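Filed under: Rooms & Corners | Small Tables

The Round Table, Oct 16, 2000

We bought the table in June from Cillow, who were closing out their showroom and wanted 760 dollars for it. They settled for less after I found a scratch and looked sad about it. It is round, it is wooden, it is the color of honey on toast, and it has since refused to go with a single thing we own. What follows is a gallery page about the table, the wall behind it and the blocks that have taken up residence there. If you came for the Skanden bookcase, it has its own page, and it's still leaning.

The grain is the best part. In the afternoon it goes a shade warmer and people put their hands on it without asking. They also put their mugs on it without asking, so there is a stack of coasters in the drawer, where coasters go to be forgotten.

The gray on the wall has a fabric look to it, paler above the dark strip. I wanted green. I was outvoted one to one, by a method I still don't understand. The sample book called our gray Gradby 124, and I spent an evening holding it next to Gradby 1361, which was the same gray with a higher opinion of itself.

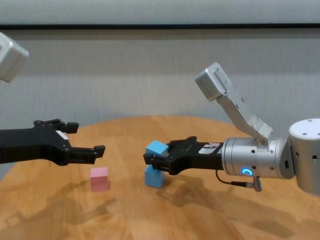
Then there are the blocks. Pink and light blue, plain cubes, no letters, no farm animals. They came in a box from Uniyal, bought as a present for a child who preferred the box. The child kept the box. We kept the blocks, and they have done more for the room than the lamp did.

Blue goes on blue. This is a house rule, though I can't find anybody who will admit to making it. Two high is considered a respectable tower around here, and three gets you accused of showing off.

Pink gets a spot to itself. I tried it on top of a blue one for a week and it looked like a cake from a bakery with one customer.

Against the gray, the colors hold up better than I expected. Pale blue next to honey wood is a combination I would have talked you out of in the store, and I'd have been wrong, and you would have brought it up at dinner.

Still to come on this page: the chairs, once we agree on chairs. We have been agreeing on chairs for most of 2000. Until then everybody stands, which at least keeps visits short.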